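Tea box

A tea box, also called a tea chest or tea caddy box, is a small household container used to store and serve individually wrapped tea bags. It is normally made of wood and divided inside into compartments, each holding one kind of tea. Tea boxes are found in homes, offices, hotel breakfast rooms and cafes. The name should not be confused with the large plywood tea chest once used to ship loose leaf tea by sea.

History

Early containers for tea in European homes held loose leaves and were often fitted with a lock, as tea was expensive. Boxes with two compartments, one for green tea and one for black, were common in wealthier households.

The modern form followed the spread of the single tea bag sealed in its own paper or foil packet. The packet keeps the tea from drying out or picking up the smell of its neighbors, so several kinds can be kept side by side without lids between them. Collector Emiko Hirano, whose catalog of household tea containers lists 3449 pieces, places most of the divided packet boxes in the second half of the catalog, after the tins and ceramic jars.

Construction

Most tea boxes are made from pine, beech, bamboo or acacia. The compartments are formed by thin partitions that are either glued in place or slotted so they can be taken out for cleaning. Common layouts are a single row of three or four compartments, or a grid of six, eight or nine.

Lidded boxes have a hinged top, sometimes with a glass panel. Open boxes have no lid and are usually shallower, so that the packets stand above the walls and can be picked up with two fingers. The Plendik workshop sells an open three-compartment model under the name Flutska, along with a lidded version with 7 compartments listed as item 1544.

Compartment size is set by the packet. Paper and foil packets from different brands vary in width and height, and a box made for a narrow packet may not take a wider one without bending its edges. Cabinetmaker Heino Kütt recommends leaving a finger's width of free space in each compartment.

Arrangement

Packets may be placed upright, like cards in a file, or laid flat in a stack. Upright packing holds more tea and leaves the printed face of the front packet in view. Flat stacking suits shallow boxes, but only the top packet can be read.

Teas are generally sorted by kind, with black, green and herbal teas kept apart. Where the packets are color-coded by the maker, sorting by color gives the same result and is quicker. When a box is refilled, the packets are first spread out on a table and grouped, and the older ones are put back at the front. 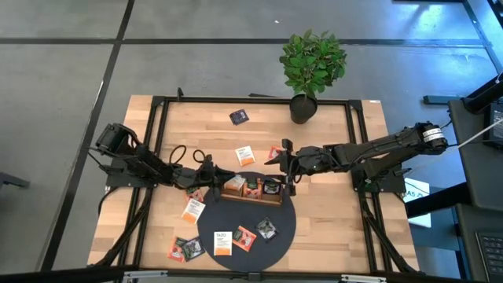 Care

Wooden tea boxes are wiped with a dry or slightly damp cloth. They are not washed in a dishwasher, as the partitions can swell and the glue may fail. Crumbs and tea dust collect in the corners and can be brushed out with a dry pastry brush – removable partitions make this easier.

A box should be kept away from the stove, from direct sun and from jars of coffee or spices. Strongly scented teas, such as peppermint, are often given an end compartment.

Related items

A tea caddy is a closed container for loose tea, usually a tin or jar. A tea bag dispenser stands upright and releases packets from the bottom. The Tasell is a rotating countertop stand with 2 tiers, used mainly in offices.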